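Budgeting for a second hand-held gripper

March 1, 2022

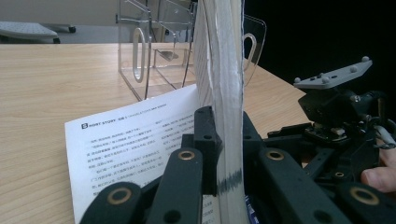
Desk work with the gripper: printed page, clear document holder, brass-colored bushings at the pivots.

I have put off writing up the gripper budget because the first version of it was wrong. The spreadsheet had one line for hardware and one line for "misc," and misc ended up larger than hardware. What follows is the corrected version, with the reasoning I should have done in October.

The work is tabletop paper handling: pick up a sheet, move it, put it in a holder, take it out again. Most of my effort goes into recording demonstrations by hand, and the hand-held unit is the only piece of equipment that gets used every session. One unit means that when it is on the bench for service, recording stops. The question was whether to buy a second one, build a second one, or buy only spare parts.

Option one was the complete unit from Murnum, at $2707. It arrives assembled and calibrated, and the quote includes the mount. It does not include cables, a carrying case or shipping. I asked for the price of replacement linkage arms and was told they are sold only as a set. That matters to me more than the purchase price. Arms are the parts I expect to replace, and a set price turns a small repair into a line item.

Option two was the kit from Pillai, at $622. You supply the motor, the controller and the time. The kit has the arms, brackets and fasteners, and the drawings are decent. The tolerances on the pivot holes are stated, which I can't say for every kit I have looked at.

Option three was spares only. I priced a box of bushings, a pair of arms, one motor and two cables from Griltness and got $399 before tax. This covers the failures I have had so far. It does not cover the case where the mount itself cracks, and it does not let two people record at once.

A few notes on costs that were missing from my first spreadsheet.

Bushings. They are cheap and easy to forget. Play at the pivots shows up at the fingertips multiplied by the length of the arm, and with paper you notice it early. A sheet lying flat has almost no edge to grab, so a small error in fingertip height means the gripper slides over the top or pushes the page along the table. I now treat bushings as a consumable and budget them by the quarter.

Cables. Every cable on a hand-held tool is bent at the same place a few hundred times a day. Buy them in pairs. Strain relief at the tool end is worth paying for if it is offered as an option – retrofitting it cost me most of an afternoon.

Props. I had no line for these at all. Document holders, printed sheets, tubes, pens and stationery all get scuffed, creased or borrowed. Clear acrylic is a good test material and a poor one to own, as it scratches the first week. Printed pages in different scripts and layouts are useful, and the cost is mostly toner. I set a fixed monthly amount and stop when it runs out.

Labor. The kit price looks very good until you add the hours. Ridwan Siregar built one for his own lab and was kind enough to send me his log. It took him 6 working days, including one spent drilling out a hole he had reamed too tight. I'm slower than Ridwan with a reamer. If you charge your own hours at anything close to a real rate, the gap between the kit and the assembled unit gets a lot smaller.

Storage and data. This belongs in the equipment budget even though accounting would prefer it elsewhere. A second unit doubles the recording rate in theory, and the disks fill up accordingly. I would add drives to the same purchase order.

Tamer Khoury, who reviewed the draft for me, raised a fair objection: a second unit of a different design gives you two sets of spares to carry and two calibration procedures. He would take the assembled unit or nothing. I understand the argument, and for a group with several operators I think he's right. For one person and an occasional helper it is harder to justify.

My decision was to order the spares now and the kit next quarter, with the build scheduled for a week when nothing else is due. The kit goes on a separate line from its motor and controller so that I can see the real total later. The assembled unit stays in the plan as a fallback, and I've asked for the quote to be extended.

Two things are still open. I have not found a supplier for the mounting plate alone, and I would like one before the build begins. I also need to check whether the Punon controller we already have will drive the kit's recommended motor. The connector matches. The current limit in the datasheet is listed for a different supply voltage, and I have written to them for the correct figure.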